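Wire Baskets and the Supply Table: Questions for Ayana Tilahun

Ayana Tilahun sets up supply tables for shared workrooms. Her current job is a 23-desk office at Kahsay, where tape, cord and labels used to live in deep drawers. She moved them into open mesh baskets in April and has been adjusting the layout with Henok Feyisa, who handles the ordering.

The first question was why mesh. Tilahun said the choice came down to seeing the stock level from a chair. "With a solid bin you have to stand up and look in. People don't, so the count is always wrong." She also prefers a rectangular basket to a round one on small tables. "You can put the long side parallel to the back edge and get a usable strip of table in front of it. A round one wastes the corners."

Wire has drawbacks. Small items go through the grid or hang in it. Binder clips catch. Tilahun keeps anything narrower than a marker out of mesh and puts it in a lidded tray from Arnero. Rolls are the best case, in her view, and rolls are most of what Kahsay uses.

Black wire mesh basket on the light wood tabletop.
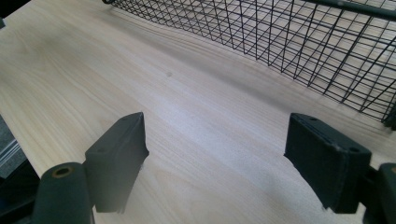
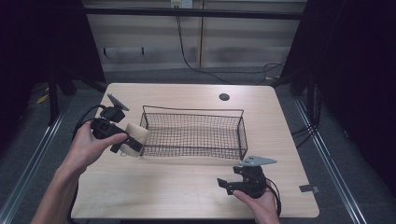
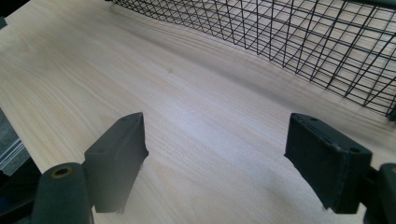 On table finish, Tilahun was specific. She asks for a pale top with visible grain. "Dust and adhesive show up on a dark top by noon. On a light one you wipe at the end of the day." The concern with a wire basket is the bottom, where the ends of the wires are welded. She runs a cotton cloth under each new basket before it goes into service. If the cloth snags, the basket goes back or gets filed. Out of the last order of 50, she returned 6.

Feyisa disagreed with her on feet. He wanted stick-on pads under every basket. Tilahun's objection is that pads shift and leave glue behind. "Lift it, don't drag it. If they drag it, then we can talk about pads." They have left the matter open and are running pads on one table only.

Tape gets its own rule. Rolls go in flat, one layer, heaviest at the ends. Stacked rolls stick to each other at the edges, she said, and the lower ones get forgotten until they dry out. A started roll goes on the left and a full one on the right. She folds the loose end under by a finger's width.

Asked what she would change, Tilahun named the cable hole. Most of the tables she buys have one near the back, and a basket pushed over it blocks the cord for whoever needs a lamp. She now measures from the hole first and places the basket second. Feyisa has added the distance to the order sheet.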